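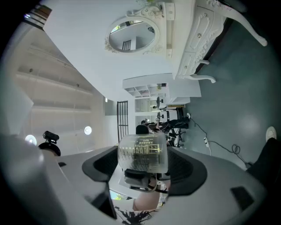 Clear cup with printed label, white vanity behind it. September, vanity corner.

Notes on the vanity corner, for me and whoever takes over the shelf labels.

Started at 9:40. Wanted to get three things settled before lunch: where the cups live, what stays out on the back ledge of the sink, and whether the drawer column is going to be sorted by use or by size. Got through two and a half.

Cups first. The clear ones with the printed label are a nuisance to sort because the print is dark and the wall is see-through, so from any distance you read the label against whatever is behind it. Against the white drawers it's fine. Against the dark grille you lose most of it. I tried reading labels from the chair and from the doorway, and the doorway is no good at all. Decision: cups go in the cubby shelf with the label turned out, and a strip of plain white card goes behind them. Card is from the Ideck pad, cut to the depth of the cubby. Cut one too short, kept it for the small cubby.

Bought 20 of the cups last time and that is plenty. Please don't order the 300 pack again just to get the price break, we have nowhere to put it.

Cubby shelf: it had a few small things in it and I left them where they were until I'd asked. Hazem says the tape and the spare knobs are his and the rest can move. The spare knobs are for the vanity drawers, same small round type, and they should go in a bag with the screws. One of the drawers (second down) has a knob that turns freely. Tightened it by hand, it came loose again by 11. Needs a washer.

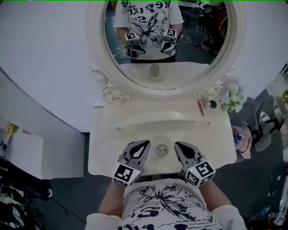

Reading time: 4 min

Sink and ledge. The back ledge is narrow and things left on it end up in the basin sooner or later, so I want as little on it as we can get away with. List as of this morning:

red-handled cosmetic pencil
beige round container
dark round compact
white rectangular item, back left corner
artificial flowers, white and pale green, right edge

The pencil is the one that rolls. Set it at an angle and it stays put, set it parallel to the front and it goes. Tried this with the Bisard pencil from the drawer as well and got the same thing. For now the rule is pencil at an angle, with the beige container on one side of it. If we end up with more than one pencil out at a time, they go in a cup. One of the older cups with a worn label would do.

The beige container and the dark compact are close enough in size that I keep picking up the wrong one when I'm working from memory. Color is the only quick way to tell them apart. I'd like them separated by more than a finger width but there isn't much ledge to play with once the flowers are in. Moved the flowers out to the floor for twenty minutes to see what the ledge felt like without them. More room, obviously, but the corner looked bare and Hazem wanted them back. They're back. He has a point about the mirror, the corner does look better with something green beside it.

Basin. Shallow, rounded corners, drain in the middle. Anything small that lands in it heads for the drain, so: drain cover in before anyone sorts small items over the sink. The cover is in the top drawer. I wiped the bowl with the Agarwal cleaner, two passes, then plain water. No marks left from the last batch of powder. Don't use the scouring side of the sponge on it, the vanity top and bowl are one piece and a scratch there is there for good. The metallic strip at the back rim collects powder too and a cloth won't get into the edge of it. Cotton swab works.

Mirror. Wiped top to bottom with a dry cloth. The carved frame holds dust in the little flowers and in the scrolls at the lower corners. The gold outline on the scrolls looks painted on to me and I'm not going to put anything wet near it until somebody finds out. Soft brush only. The brush is the 12 mm flat one from the Vullmont set, and it goes back in the set afterwards, it was missing for most of August.

One more thing about the mirror - it faces the dark grille, and with the daylight behind the bars you get stripes across the glass in the late morning. If you're checking whether the glass is clean, do it early or after two.

Drawers. This is the half. Agreed with Hazem that sorting by use makes more sense than by size, at least for the top ones. Written on the inside of the cubby card for now:

Top: drain cover, swabs, cloths
Second: pencils, anything thin (fix the knob first)
Third: round containers and compacts
Anything lower: undecided, leave as is

The second drawer is shallow enough that thin things don't get buried. The third needs a liner or the round ones slide to the back when it's shut. I measured the inside width at 62 cm before I realized I had the tape on the outside of the column and was reading across the sink as well, so ignore that number if you see it penciled on the pad. Measure again.

Floor. The power strip and its cable are on the smooth part of the floor, and the cable makes a couple of loops that catch a foot when you step back. Coiled the slack and put it nearer the wall. A hook on the wall side would be better. The floor itself got a quick mop, mild soap, nothing else. Keep the mop away from the strip. The curved legs on the vanity need doing by hand since the mop head bumps them, and the paint at the foot of the front one is already a bit rough.

Stopped at 12:15.

Open items:
washer for second drawer knob
bag for spare knobs and screws
liner for third drawer, after measuring properly
white card for the other cubbies, one more sheet should cover it
cable hook
ask about the gold on the mirror frame
ask whose the white rectangular item is, and if it isn't anyone's, put it in the top drawer

Hazem Tazi has the Vullmont set on his side until the end of the month. If you need the brush, ask him.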